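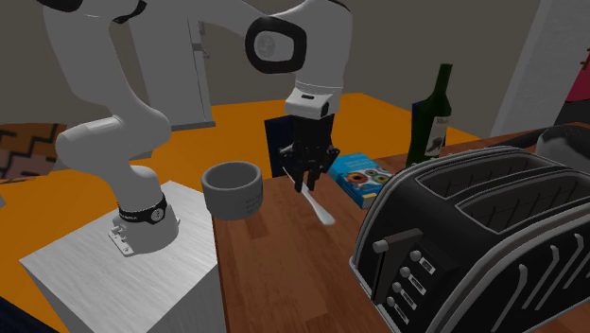 Home Archive Threads Members Help
Search the list
1 min read

Re: Winter squash keeping badly

April 2, 2026

Sun-ja Ko wrote:
> I put 24 squash in the shed in November and have nine left that are
> fit to eat. The Galtirier went first, all from the stalk end. The
> Zeloletti are sound but taste of very little now. Is it the shed or
> is it me?

I'd say the shed. Mine has the same north wall, and I lost most of a crop in it two years running before I moved everything into the spare room. They sit on newspaper with a gap between each one.

Galtirier never keeps well for me wherever I put it. The stalk is soft and snaps when you lift the fruit, and then the rot gets in. I eat those first and don't try to store any past Christmas. Zeloletti will sit for months but it does lose its flavour, so I roast what is left and freeze it in tubs – six tubs last year, which saw us through to the broad beans.

Did you cure them before they went in? I leave mine on the windowsill until the skin won't mark with a thumbnail.

I have 20 seeds of Gisturari to spare if you want to try something else. It is a small grey one and slow to start. Send me your address off list and I'll post them.

Bit-na Wang

Previous in thread Next in thread Reply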